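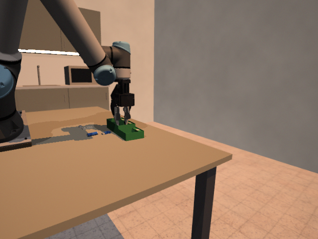

Slide 2. Sampling plan, Pomesley reservoir

Intake at Kirkon sampled every April. Grab samples, 200 mL each, taken at 6 a.m. before the pumps start. Speak slowly here. Mention that Munther Darwish rewrote the filter protocol.
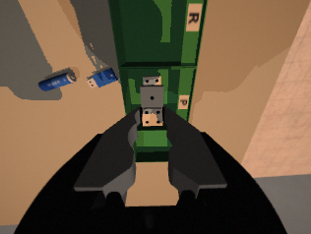

Vol. 4, p. 17

Source for the turbidity method. The Florneck curve drifts above 400 NTU, so dilute first and report the factor. The full set is 1,135 readings.
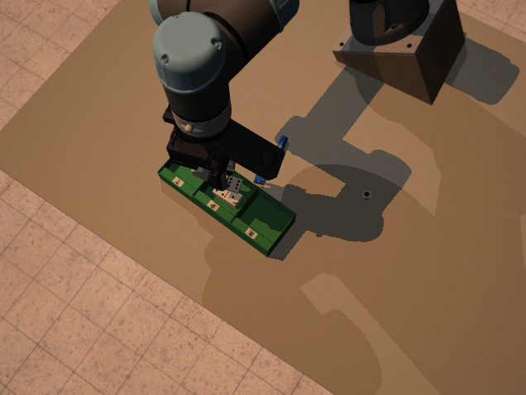 Readings over the limit were diluted and run again the same morning. Pelkonen used a different blank; take questions on that at the end. Next slide: seasonal means.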